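Penwood office building sold, new owner plans smaller suites

October 13, 2021

The three-story office building at the corner of Statum Road in Penwood has a new owner. Gruleo Properties closed on it late last week. Price not disclosed.

First order of business is the second floor, empty since the insurance outfit moved out in March. Gruleo wants to carve it up into 18 small suites, furnished, month to month or by the year. Shared kitchen, shared conference room, a front desk staffed until early evening. Ground floor tenants stay put – the dental lab and the title company both have leases with years left on them. Third floor is half full and will be left alone for now.

Rent on the smallest suites will start at $600 a month, utilities and internet included. No word yet on what the corner units will go for. Leasing is being handled by Brunet, the same brokerage that filled the old bank building across the street, and a list is already open for anyone who wants first pick.

Parking has been the sore spot here for years. The lot holds 50 cars and fills up by mid morning when the title company has closings. Gruleo says it is talking with the church next door about using part of it's lot on weekdays. Nothing signed.

Work on the floor should take around 9 weeks once the permits come through. The town has the aplication now. Elevator gets looked at in the same stretch, and the lobby gets new paint and lights. The front entrance will stay open the whole time, with noisy work held to early mornings where possible.

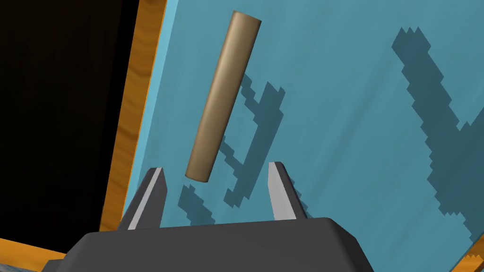 One tenant on the third floor said the smaller suites made sense but that the parking had to come first, and that "we already have clients circling the block, so where do all these new people go?" The same tenant asked whether the conference room would be open to the upper floor too.

It will, according to Gruleo, at an hourly rate still to be set. Suites can be toured once the walls are up. Sign-up sheet for the list is at the Brunet office on Statum Road, or call the front desk there before five.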